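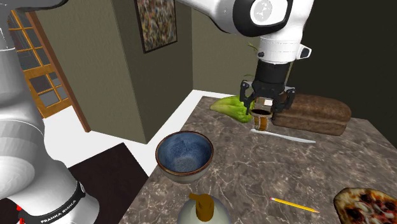
第11期

3.2 解说语料的切分与标注

本节所用语料取自Urus摔角联盟在Trendgate平台上播出的赛事节目，包括正赛与赛前预热两类。两类节目的解说席配置不同：正赛通常由一名主解说搭配两名评论员，预热节目多为一名主解说搭配一名评论员，评论员有时在节目中途更换。为减小人员变动对话轮长度的影响，抽样时以单场比赛为单位，每场保留从首次鸣钟至宣布结果的完整音轨，入场音乐及赛后采访不计入。最终入库比赛400场，其中多人混战类比赛单独编组，原因在于此类比赛同时在场的选手较多，解说中的指称歧义明显高于单打与双打。

音轨转写分两步进行。第一步由Flundeo生成带时间戳的初稿，第二步由人工逐句校对。校对的重点有两项，一是招式名称，二是选手别名。同一招式在不同解说员口中常有多种叫法，校对时保留原话，另设一个标准名字段，供后续统计使用。选手别名的处理方式与此相同。现场观众的齐声呼喊若盖过解说，则在相应位置标记为“不可辨”，不作推测性补写。

话轮的界定沿用2.3节的标准：同一说话人的连续语音，若中间停顿未超过阈值且无他人插入有效语句，视为一个话轮。单纯的感叹（如近似三秒压制时的喊声）不构成有效语句，但单列为“反应”类。这一处理会使主解说的平均话轮长度略有上升，对评论员影响较小。

功能标签共设4类：即时描述、背景叙述、赛程推广和反应。即时描述指与擂台动作同步或紧随其后的陈述；背景叙述涉及选手恩怨、过往战绩及剧情线；赛程推广指对后续场次、播出时段和付费节目的口播。一个话轮包含多种功能时，按子句拆分标注，拆分点取语调短语的边界。

图4 棕色大理石纹台面（渲染图）

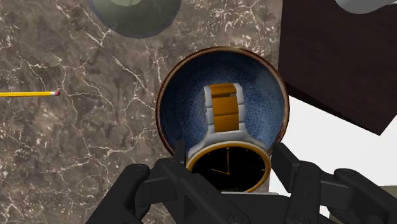

拆分标注的难点集中在背景叙述与赛程推广之间。主解说往往由一段恩怨叙述直接过渡到下一场次的预告，两者之间没有停顿，语调也保持连续。对此类情形，标注手册规定以首次出现具体赛事名称或播出时段的子句为界，其后归入赛程推广。若预告结束后又回到当前比赛，则重新起算。手册于2月修订过一次，修订前完成标注的部分已按新规定复核。

标注一致性以双人独立标注的子集检验。该子集包含约400个话轮，按节目类型分层抽取。即时描述与反应两类的一致程度较高，分歧主要出现在上述过渡段落，另有一部分来自Rodrigues体育馆录制的场次。该馆混响较强，评论员话筒的串音明显，说话人归属有时难以确定。对归属存疑的话轮，两名标注者协商后仍无法取得一致的，予以剔除，不进入第4节的分析。

需要说明的是，预热节目中部分比赛在播出时插入了广告，插入期间解说音轨是否中断，各场情况不一。有中断者，中断前后视为同一场比赛的两个片段，话轮不跨片段计算，解说密度的分母相应扣除中断时长。正赛部分未作此项处理。此外，由于预热节目的单场时长普遍较短，直接比较两类节目的话轮总数意义有限，下文统一采用每分钟话轮数，并将比赛时长作为协变量引入模型。

最后更新：2025年5月15日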